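### 3.2 Pleat retention in the Avram sample books

The sample books were the happiest surprise of the project. Avram kept a swatch of nearly every cloth the workshop pleated, pinned beside a note of the paper mold used and the steaming time. We cataloged 556 swatches, and 115 of them could be matched to finished evening dresses. That is a wonderful number for a workshop this small, and it let us compare a pleat that had been worn with one that had spent its life in a closed book!

Silk crepe held up far better than we expected. Even at the hip, where sitting flattens the cloth, 14 of the dresses kept a pleat depth close to that of their swatch (Figure 4 shows a cut board with slots and chess-piece shapes).

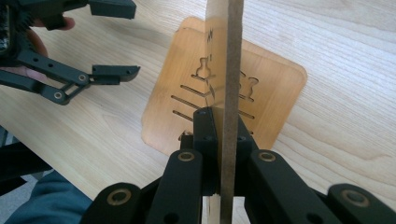
*Figure 4. Laser-cut wooden board on a tabletop. Photo: Corina Nedelcu.*

The acetate pieces tell a different story, and a fascinating one. Their pleats open from the hem upward, and the printed motifs spread with them, so that a narrow leaf near the waist becomes a broad one at the floor. Lenuța Pop, who pleated for Avram and kindly spoke with us at length, remembered customers asking for this effect. She called it "letting the garden grow." Her account fits the order notes well, where wider hems were often paired with the larger leaf prints. We return to these notes in Section 4.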